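Reviewers wanted for Baslow, the forgotten-films site

Hello! I'm Nkechi Balogun and I run Baslow, where we write about films that slipped down the back of the sofa. Odd thrillers, co-productions shot wherever the money was that month, comedies that played one week in Hull and vanished. I started it on my own, Mwajuma Mwaipopo joined me after sending a very long email telling me I was wrong about a submarine picture, and between us we've now put up 1,244 reviews. We're tired and we'd like some company.

So I'm looking for three regular reviewers, from August if you can manage it.

What you'd be doing

Two reviews a month, 400 words or more each, on films made between 1950 and 1989. You pick one, I pick the other (I try to be kind, but somebody has to do the Ogundipe box set, and there are nine discs of it). I want to know what it's like to sit through the thing. Who's good in it, who's asleep, whether the chase at the end makes any sense. Plot is fine in small amounts. If you love a film everybody else hates, so much the better!

You don't need a film degree and you don't need to have been published. I'd much rather read somebody who notices a decent supporting turn than somebody who can spell mise-en-scène. You do need to watch the whole film, and to check your cast names, as our readers write in.

The money

£25 a review, paid at the end of the month it goes up. It isn't a fortune, I know. We also send out the discs, and you keep them. Most of our stock comes from Rendau, who do lovely transfers, and you'd get a login for Vutel, which has 176 titles in our years and a search box that will test your patience.

You can live anywhere in the UK. We have one long phone call a month, usually with a row in it about dubbing.

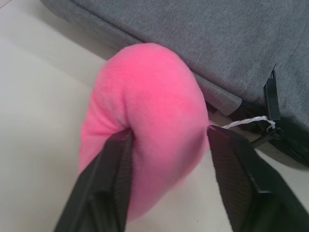 Something pink and fuzzy, held firmly.

How to apply

Send me a sample review of any film from before 1990, up to 725 words, pasted into the email and not attached please. Add a few lines about yourself and the last three old films you watched, good or bad. No CV. If you've written for us as a guest before, you still need to send a sample, sorry.

Mwajuma and I read everything, and everyone gets a reply, though I'm slow over Christmas. If you send yours after 26th December it'll go in the pile for the next round.

Use the contact form and put "Reviewer" in the subject line. Questions are welcome too, I like questions.

Nkechi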